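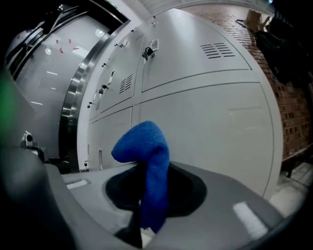

Issue 226

Hand-held gripper loses the towel after a few seconds. Nesotex fingers vs Zamside fingers on the same Starnum body.

Status: open, moved to "waiting on parts"
Component: gripper, hand-held, fingers and wrist camera
Priority: normal (was "urgent" until the demo got moved)

Summary

We have one Starnum hand-held body and two sets of fingers that claim to fit it. The Nesotex set came with the body. The Zamside set arrived in August in a padded bag with no instructions and a sticker saying "instructions inside". The ticket was opened as "gripper drops cloth". It has since become a comparison of the two sets, as anyone who has watched one of our tickets grow up will have expected.

What we expect: close on a cloth, carry it from the bench to the lockers, let go when told.

What we get: close on a cloth, set off with confidence, arrive with less cloth than we left with.

The picture at the top is the blue cloth in the fingers with the lockers behind. It's the cloth used for every test below unless the entry says otherwise. When it's bunched it stands up out of the gripper and folds over at the top like a walking stick, and that matters later on.

Setup

Body: Starnum, hand-held version, trigger on the handle.
Fingers A: Nesotex, standard, smooth pads.
Fingers B: Zamside, ribbed pads, slightly longer.
Controller: the Honorato board, old firmware for the first entries, new firmware after that. The change is marked.
Camera: the wide-angle one on the body. Same mount throughout.
Route: bench, past the glass door, along to the lockers, hold still, release. Walking pace. A brisk walk counts as a different test and is filed elsewhere.

A pass means the cloth is still held at the lockers and comes away cleanly when the trigger is let go. A "slow pass" means it got there but had slid down or sideways on the way. I am aware that "slow pass" is a silly name. It was in the spreadsheet before I was.

Log

Entry 1, 09:40. Nesotex fingers, old firmware. Reproduced the fault at the first go, which is rude of it, as I'd blocked out the morning. The cloth went in as a flat fold and the fingers closed on two layers. By the glass door the outer layer had peeled away and taken the rest with it. Picked it up, did it again, same result a little nearer the lockers.

Entry 2, 10:15. Nesotex fingers, cloth bunched instead of folded. Much better. The pads have something to bite on when the cloth is gathered into a column. Made it all the way to the lockers. Then it wouldn't let go. The fingers opened, the cloth stayed where it was, lodged in the opening, looking settled. Had to be pulled out by hand. I've logged this as a fail, although in a sense it was the most successful grip we've ever had.

Entry 3, 10:50. Zamside fingers, still old firmware. They don't quite fit. They go on, the pins line up, and there is a bit of play that you can feel with a thumb and hear if you shake it. The product page says "fits Starnum". I suppose a hat fits a horse. Carried on anyway with a shim cut from a cereal box, and a note to do that properly.

Entry 4, 11:05. Zamside with the shim, flat fold. Passed. Tried again, passed again. The ribs do what ribs are meant to do. On release the cloth hangs on for a moment by its loops and then drops. A terry-type surface and a ribbed pad get along a bit too well, but gravity settles it.

Entry 5, 11:30. Zamside with the shim, bunched. Slow pass. The longer fingers grab the bunch low down, so there is more of it sticking up, and the top flops over and swings as you walk. Each swing works the lower end a little further through. I'd back it as far as the lockers and no further.

Entry 6, 12:10. Shim fell out. Lunch.

Entry 7, 13:20. New shim, this time cut from the lid of a margarine tub, which is a step up in materials science. Moved the Honorato board to the new firmware. The release notes say "improved closing behaviour". They do not say improved for whom.

Entry 8, 13:45. Nesotex fingers, new firmware, flat fold. The closing force now ramps up in two stages: a gentle touch, a pause, then the squeeze. During the pause the cloth falls out. I held it in place with my other hand until the second stage arrived, at which point the gripper took a firm hold of the cloth and the end of my glove. Fail, with a small amount of dignity lost.

Entry 9, 14:00. Found the setting for the pause. It's under "comfort". Set it to the lowest value it will take. You can't set it to zero, but you can get it short enough that the cloth doesn't notice.

Entry 10, 14:20. Nesotex, new firmware, short pause, flat fold. Ran it 14 times to get something we could put in a table. Passed 6. That's better than this morning by feel, though this morning's runs were too few to brag about. The fails were all the same peel as in entry 1.

Entry 11, 14:55. Zamside, same settings, flat fold, another 14. Passed 11. Of the ones that failed, I blame the shim for at least one of them, as I heard it go.

Camera notes, kept apart from the grip notes because they were getting muddled

The camera is part of this ticket because the original report said the gripper "thinks it's holding something when it isn't". That's a camera question, or at any rate a question for whatever reads the camera.

Bunched, the blue cloth stands straight up in the middle of the view and covers a good deal of it. The lens bends everything outward already (our lockers look as if they've been inflated), so a tall thing in the centre takes up more than its fair share. The tracking wants corners and edges to hold on to. It has the padlocks, the vents and the bricks to choose from, and most of the time that's plenty. Block out the middle of the locker doors with a towel and it leans on whatever is at the sides.

At the left side is the glass door. The ceiling lights show up in it as round bright spots, and reflections shift as you walk in a way that real things don't. I think this is the source of the little jump in the track beside the door. There are red stickers on the glass, which in theory should be lovely fixed points, but they're small and the tracker hasn't taken to them.

Tried next: same route, same fingers, with the cloth held as a flat fold so it stays low. The jump by the door got smaller. Then with no cloth at all. Smaller again, though still there. So the towel makes it worse and the door starts it.

As for the false "holding" signal, it comes from a colour check. Somebody set it up with this very cloth and it's looking for blue in the opening. Left the fingers open with a bit of the cloth tucked in behind and it reported a secure hold. Closed the fingers on a grey sock and it reported nothing there. The sock was held beautifully. I've opened a separate issue for that and linked it here. Please don't fix it by buying more blue things.

Replies

Reply from the bench next door, 15:30
Have you tried the Nesotex pads with the protective film taken off?

Reply, 15:34
There's a film?

Reply, 15:35
Clear. Comes off from the corner.

Reply, 16:05
There was a film. It's on the bench now. I'm leaving entries 1, 2, 8 and 10 as they are, with a line at the top of each saying "film on". Deleting them would be tidier, but then the Zamside numbers would have nothing to stand next to until I've run the lot again.

Entry 12, 16:20. Nesotex, film off, new firmware, short pause, flat fold. Only time for a handful before the room was wanted. All passes. The cloth also let go when asked. I am choosing not to discuss how long we've owned these.

Where that leaves things

Zamside fingers: grip well, need a proper spacer in place of the margarine lid. Asked the supplier whether there's a part for it. They replied within the hour to say the fingers fit Starnum.

Nesotex fingers: need the full set of runs again with the film off, flat and bunched. The jammed release in entry 2 may or may not come back. I suspect it will, as the cloth was wedged in the opening and had little to do with the pads.

Honorato firmware: keep the new one, keep the pause short. Settings file is attached to the issue as "comfort_min". If you load the defaults you'll get the pause back, so don't load the defaults.

Camera: try an unfussy fix first, and walk the route with the door further to the side of the view. If the jump goes, we change the route. If it doesn't, we look at masking the glass.

To do before this can be closed

Spacer for the Zamside set, printed or bought.
Repeat entry 10 with the film off.
Repeat entry 2, film off, and write down how the cloth was put in.
One set of runs with a thinner cloth, so that we aren't writing a report on a single towel.
Colour check: see linked issue.
Someone please buy margarine. The tub is in the kitchen with no lid on it.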